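Grandberg Returns Hall: Picking Cell Walkround, with Comments
Filled in by Kelechi Ogbonna, read over by So-yul Kwak

1. Emergency stop pressed and reset before first pick.
OK. I like to do this one with whoever is starting at the cell next to me, so they feel how far the button travels. Rizal Pelupessy had only ever watched it done, and now he has done it himself (twice, he enjoyed it!).

2. Bin seated and clamped.
OK. Please keep checking the clamp by hand and don't trust your eyes from across the aisle.

3. Cables along the arm: wrap, loops, rubbing.
Comment. We went slowly here, with the arm powered down. The loop at the wrist needs room to move, but a line that sags low can catch on whatever is in the bin. Olanrewaju Bassey will look at the routing before the next long run. 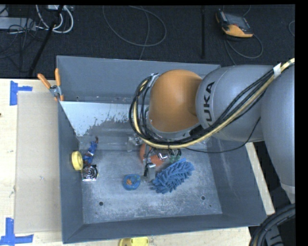
Page last changed: Aug 18, 2024

4. Bin contents suitable for the gripper.
OK, with a comment. Mixed bins are fine, and a fluffy duster next to hard, shiny things is just the sort of mix we get. Clear, crinkly plastic goes on the hand-sort shelf if the arm has tried it twice. Nobody reaches in while the cell is live, however easy the piece looks.

5. Bin walls and floor.
Comment. Scuffs are ordinary wear and don't need writing up. Flaking on the sloped panel does, so I have put it down for Mirnel to look at.

6. Handheld control put away.
Not OK. It belongs on its hook and not on the floor, please, with the cable coiled. Same goes for loose cords beside the table.

7. People at the cell.
OK, and I want to say a bit more than the box allows. The hall did 800 pieces by hand on a good shift, and all that bending went into somebody's back. Abimbola Sani tells me her shoulders are better now, but she misses talking across the table, and watching an arm for hours tires her in a different way. We have agreed to swap places every 93 minutes, an odd number that suits the break bell. Anyone who would like a shorter turn can come and see me.

Still open: items 3, 5 and 6.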